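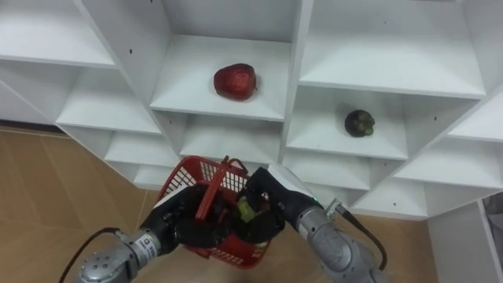

Fruit picker stalls at 59, blames the apple

The two-armed shelf picker on trial at Rallside spent the morning of 26th May putting fruit into a red basket, until it locked both arms and reported a collision. It had hit nothing. The log listed the obstacle as "basket."

Romik, which wrote the control software, traced the fault to a March update that made the left arm treat whatever the right arm carried as an intruder. Pick number 59 of a planned 60 was the one that offended it.
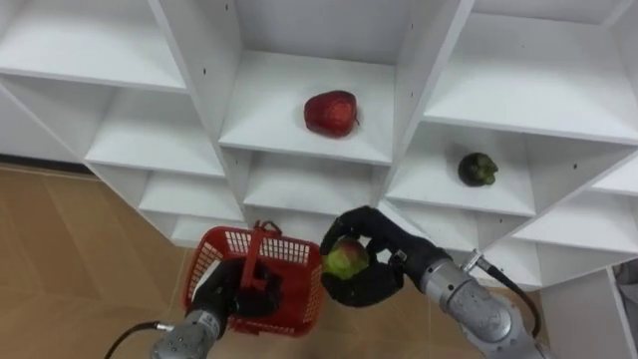

Was anyone hurt?
Everyone was behind the safety line when the arms froze, and the stop worked as designed. Only the schedule suffered.

Liliana Valentini, who runs the trial, said the machine had been "very careful, in the way of someone who won't leave the house." Restarting it took longer than doing the shopping by hand. Romik has gone back to the older software and wants 700 clean picks before it tries the update again.
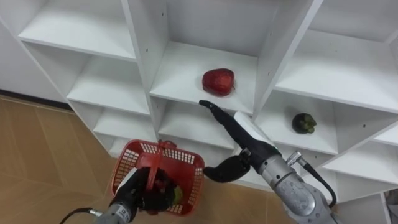
What happens next

Testing resumes at half speed. The basket has been cleared of wrongdoing.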